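Plates before glasses

I joined the student robotics project in April, when the other members had already chosen the task. The task is to put dishes into a rack with two arms. I was a little disappointed at first, I must say. I wanted something outdoors, with wheels. Now I dream about plates.

We are 11 students and we work in a room on the upper floor of the Millon building. We divided ourselves into small groups, and mine is responsible for the plates. The other groups envy us, but they should not. A cup forgives you a mistake of a few millimeters. With a plate, the fingers have only a thin edge to hold, and the weight is far away from them. If the grip is too low, the plate begins to turn, and you watch it turn, and you can't do anything.

Our advisor, Jeanine Van Beek, told us to stop changing the software for one week and only drive the arms by hand, so we could learn where the difficulty really is. It was good advice and I didn't like it. My notebook from this week has 16 pages and many of them say only "again too tilted".

What I learned is that I always looked at the gripper when I should look at the rack. The slots are narrow, and the plate has to arrive at the correct angle before it comes near the wires. So now we turn the plate early, over the table, and only then we travel.
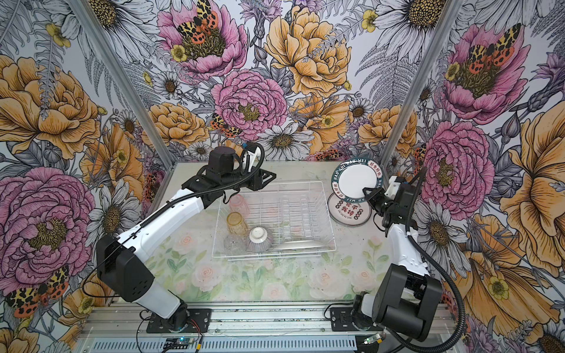
A plate on edge and a rack to put it in – this is my evening, most evenings.

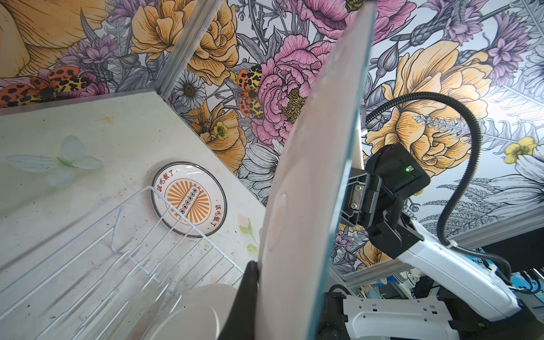
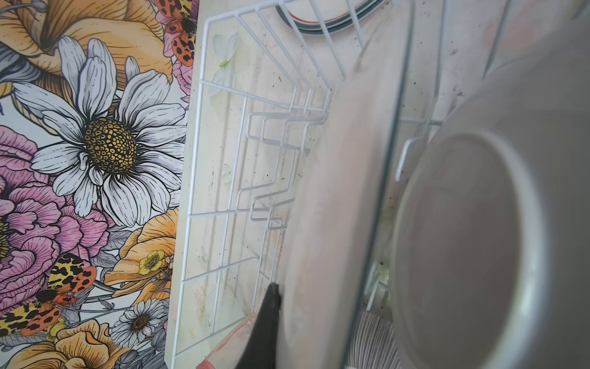
The other thing we discuss a lot is the order. Somebody in the glasses group wanted to place the glasses first, since they are easier and it feels nice to begin with a success. I prefer plates first, while there is still space to move. We tried to decide it by voting and it was 5 against 5, with one person eating a sandwich in the corridor. When he came back he refused to vote.

In the meantime we also prepare for the student meeting in Cermont. Each team gets a table and has to run its task in front of visitors, and a team from Dumden will show how they fold towels. I met two of them last year and they are very kind, and also very good, so I am nervous. Our travel money is 3000 in total, and the transport case for the arms will take a big part of it. I have asked for a price from Van Dijk, a small shop that makes cases for musical instruments, and I am still waiting for the answer.

Before the trip I want to write down our hand positions for each size of plate, so the new members don't have to begin from zero like me. Maybe I will put this list here too, if my group agrees. The bowls group has promised me the same for their part, but they are slow with writing.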